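Gollarura 2 hatchback: cabin air filter, dealer interval vs. what the manual says

Last updated: 07/07/2026

torque_ledger
Picked up a used Gollarura in March. The dealer in Villalba wants to replace the cabin filter at every oil change. The manual only says "inspect at service, replace as required." Is there a fixed interval anywhere in the service literature? Odometer was 2,224 when I bought it, so I doubt the original is loaded yet.

hesell_wrench
No fixed interval for the cabin filter. The engine air filter has one, the cabin filter doesn't. Pull it and look. Glove box damper unclips on the right side, squeeze both walls of the bin, drop it, and the filter door is straight ahead. Airflow arrow points down.

P. Zapata
Disagree on "pull it and look." A pleated filter can look gray and still flow fine, and a carbon one can look clean with the carbon used up. Measure vent speed at the center outlet with recirculation off and the fan on high, then repeat with the filter out. If the difference is small, leave it in.

hesell_wrench
Most owners don't have an anemometer.

P. Zapata
Then borrow one. Mine reads 600 feet per minute at the center vent with a new filter, and I change it when that falls by about 60. 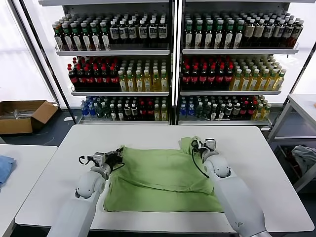
Green tee, mid-fold.

torque_ledger
Pulled it tonight. Leaves on the intake side, pleats light gray, no smell. The foam strip on one edge had rolled over, so some air was going around the filter. Could that explain the film on the inside of the windshield?

hesell_wrench
Partly. Interior film is mostly plasticizer coming out of the dash, and a new filter won't change that. Fix the foam anyway. When you clean the glass, use a short-pile towel folded in quarters and turn to a dry face for the second pass. No fabric softener when you wash the towels, it streaks.

dropgear
The Ciromport filter has a stiffer frame and no foam strip. It fits the slot without rolling. Slightly more fan noise on the top setting.

P. Zapata
I tried that one and sent it back. The frame bowed in the slot and left a gap at the far end. The factory part seals better if you slide it in slowly and keep the foam flat with a plastic trim tool.

dropgear
Mine doesn't bow. Could be a different batch. 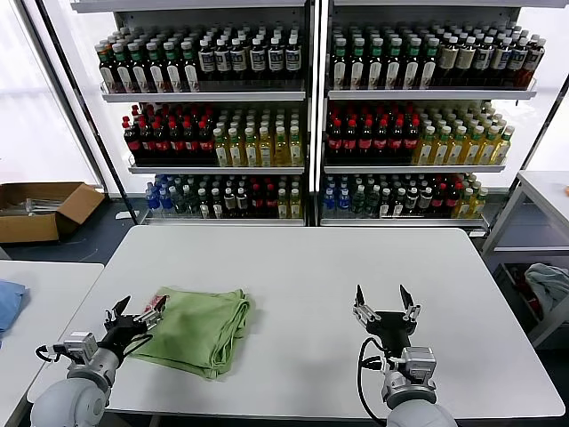 Reader comments

m_oduya: The damper clip on the sedan is on the left. Otherwise the same procedure.

stripedbolt: Dealer charged me for a filter and the old one was still in the slot. Write the date on the frame with a marker.

torque_ledger: Went with the factory part. Foam is flat, center vent feels stronger. Don't have a meter so no numbers.

kettlering: Does the arrow point down on the long wheelbase version too?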